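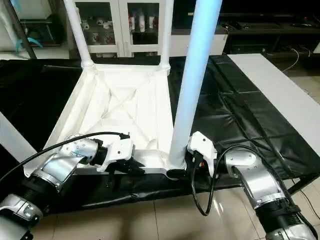
Two Arms, One Sheet of Cloth

The automation elective at Brastolstead has 14 students and one problem: cloth does not hold still. Most course exercises use blocks, which keep their shape when a gripper misses by a little. Helge Løken, who teaches the class, dropped the blocks in November and replaced them with a tray lined in white fabric.

The tray sits on a padded mat between two arms, one working from each side. The students call the setup Bawa. Their task is to smooth the lining without pulling it off the tray walls. Each arm is steered by hand first, and the recorded motions are used to train a controller. The class has logged 1,460 runs so far.

"The cloth starts in a different state every time," says Mihret Wolde, a second-year student. "You can't replay a path and expect it to fit."

Her group spent 12 sessions on timing alone. If one gripper closes early, the fabric shifts and the other closes on air — the log records this as a normal grasp. Declan Pryor wrote a check that compares finger gap against the expected thickness and stops the run if they disagree.

The next block of 300 runs will use a stiffer lining. Løken has asked for the results by the end of term, failed runs included.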